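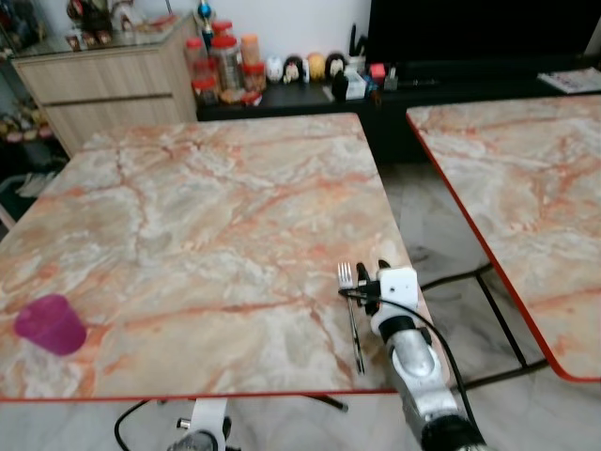 Why does the diary show a drinking day that the patient never entered?
The diary files each entry under the calendar date when it reaches the server, so a drink logged late at night on a phone with no signal can land on the next day.

Ticket 2351
Product: Panside drinking diary and dose reminder
Site: Hallside outpatient alcohol clinic
Category: Data, patient entries
Priority: Raised from normal to high
Status: Closed, follow-up open with Calstead

Reported by clinic, Monday

We use the diary to count drinking days between visits. The prescriber looks at that count before deciding whether to keep a patient on the same dose. Two patients this morning had more drinking days on the screen than they remembered. One of them keeps a paper calendar on the fridge and brought it in. The paper has drinks on Friday only. The diary has Friday and Saturday. The drink totals are the same in both places. It is only the number of days that is off.

We have told staff to go by what the patient says at the visit until we hear back.

Support, first reply

Thank you for the detail about the totals, that helps. Please send the following for one affected patient, using the study code and no name:
- the dates shown on the clinic screen
- the dates shown on the patient's own phone, under History
- phone type and app version, under Settings, then About
- whether the phone was on wifi or mobile data when the entries were made, if the patient knows

Please don't edit or delete the entries yet. An edit writes over the original time stamp and we can't get it back.

Clinic

Phone History shows Friday only. Clinic screen shows Friday and Saturday. App version is one behind the current one. Patient lives in a basement apartment with poor signal and says the phone usually catches up when they go upstairs in the morning.

We had already corrected the other patient by hand before we read your message. Sorry about that. It is written in the chart.

Support

No problem, one is enough. The raw record for this patient has two time fields. The phone time is Friday, 11:40 p.m. The server time is Saturday, 7:15 a.m. The clinic screen is reading the server time. The phone reads its own, so the two disagree whenever an entry crosses midnight before it uploads.

Tried so far:
1. Refreshed the clinic screen and signed out and in. No change.
2. Updated the test phone to the current app version, turned off the signal, logged a drink at 11:50 p.m., turned the signal on after midnight. Same fault.
3. Same test with signal on the whole time. Entry filed on the right day.
4. Same test on a second phone from a different maker. Same fault as step 2.

So it isn't the app version or the phone. Passing to Calstead, who host the reporting side.

Clinic

Does this touch the dose log too? Some of our patients take their tablet in the evening. If a dose gets moved to the next day it would look like one missed day and one double dose. A nurse called a patient about exactly that last week and the patient was upset by it.

Support

Checked. The dose log does use the same field, so yes, it is affected in the same way. We have raised the priority of this ticket for that reason. Until it is fixed, please treat a missed dose followed by two doses the next day as a possible date error and ask the patient before acting on it. Nothing in this log should be used on its own to change a prescription.

The pharmacy refill feed from Nedelcu is separate. It counts tablets handed out and does not read the diary, so refill dates are correct.

Calstead, note added to ticket

Confirmed. The report was switched to server time in the July release, to deal with phones whose clocks had been set wrong. Late uploads were not considered in that change. We ran a comparison over 900 patient records across all sites. Of those, 200 had at least one entry that uploaded after midnight. Most of these patients had also logged something on the following day, so their day count did not change. At Hallside the count was wrong for 18 patients.

Clinic

Can we have that list by study code? Some of them have had a visit since July and we need to go back over what was decided.

Support

List sent through the secure folder. Each line gives the study code, the date as filed, the date by phone time, and whether it is a drink entry or a dose entry. The patient you corrected by hand is on the list, marked as edited. For that one you will need to go by the chart note.

Fix applied overnight

The report now reads phone time. If the phone clock and the server clock are more than a day apart, the entry is filed by phone time but shown with a yellow flag so that staff can ask about it. Older entries have been refiled the same way. Edited entries were left alone.

Retest by support: late drink entry with no signal, filed on the correct day. Late dose entry with no signal, filed on the correct day. Phone clock set wrong on purpose, yellow flag shown.

Clinic

Checked the list against the screen. All of them match the phone History now except the edited one, as you said. The patient with the fridge calendar matches the paper. One thing left over - the printed visit summary still has the old day count. The screen is right, the printout is wrong.

Support

The printout is built once, when the visit is opened, and saved. Open the visit, choose Rebuild Summary, and print again. The old copy stays in the file with a line through the heading. Visits opened after the fix will print correctly without this step.

Clinic

Rebuild works. Fine to close.

Support

Closing. Calstead still has an open item to show both times on the entry detail page, with no date set for it yet. If a day count looks wrong again, reply to this ticket and it will reopen.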